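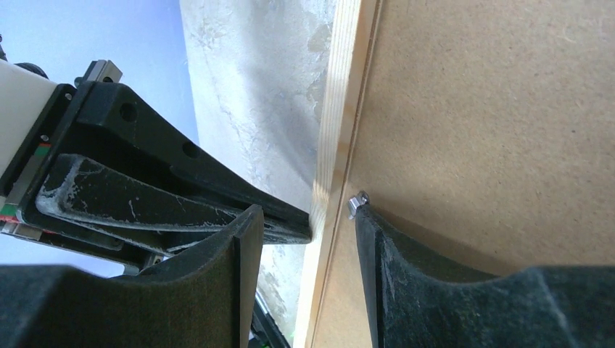 Grippers of two robot arms at the edge of a light wooden board. Student project work, Hustow Technical College.

FOR IMMEDIATE RELEASE
01/08/2024

Hustow Technical College Opens Entry for the Drevero Two-Arm Challenge

HUSTOW – Teams can now sign up for the Drevero Two-Arm Challenge, a student robotics competition run by the Automation Department at Hustow Technical College. Entry is open to students at two-year colleges and to high school seniors enrolled in a dual-credit program. The contest is built on a course project in which students program two robot arms to handle wood panels together.

The challenge grew out of Robot Cell Programming, a second-year course at the college. In the spring term, which ended in May, the class spent its final weeks on panel work. Students had to bring two grippers to the same board from different directions, hold it, turn it and set it down in a fixture. A total of 263 students are enrolled across the department's automation courses, and those who have finished the introductory course may join a team without taking the second-year class.

Each team will work through three tasks. In the first, one arm picks up a board and passes it to the other. In the second, both arms lift a panel with a wood strip along one side and move it to a marked position. The third task is announced on the morning of the contest, and teams have two hours to write and test a program for it.

Runs are scored out of 100 points. Points are given for final position, for the condition of the board after the run and for a written log of the program. Time counts only when two teams are tied. A team that damages a board may ask for a new one once and loses points for the second.

Most of the trouble in the spring project came at the board edge. A gripper that closed a little too early pushed the board away from the other arm, and one that closed late left the first arm holding the full weight. Several groups rewrote their approach moves so that both arms stopped short of the wood, waited for each other and then closed in slow steps. The handover rules for the challenge are based on that work.

Teams do not need to bring their own robots. The college will provide the arms, grippers and controllers, along with a practice fixture. Teams may make their own fingertips as long as they fit the standard mount and have no sharp edges. Drawings of the mount are included in the rule book. Programs may be written in any language that the controller accepts, and every team must hand in its code before its first scored run.

Nadar Lumber is supplying the boards and panels for practice and for the contest. Prisen Tool & Supply is paying for the awards. The winning team will receive $500 toward parts or course fees, and the team with the best log will receive a set of hand tools.

There is room for 11 teams. Each team may have three to five members and needs one adult adviser, who may not program the robots or handle the boards during scored runs. If more teams apply than can be placed, one team from each school will be taken first and the remaining places will be filled in the order the forms came in.

Practice sessions will be held in the evening in the automation lab at the college. Each team can book two sessions. Safety glasses and closed shoes are required, and all team members must complete the lab's safety lesson before they are allowed inside the robot cell.

The entry form and rule book are available from the Automation Department office and on the department's page of the college website. There is no entry fee.

About the Automation Department
The Automation Department at Hustow Technical College offers a two-year degree and a one-year certificate in industrial automation. Courses cover robot programming, controls, electrical work and machine safety. Day and evening classes are available.

Media contact:
Automation Department Office
Hustow Technical College

###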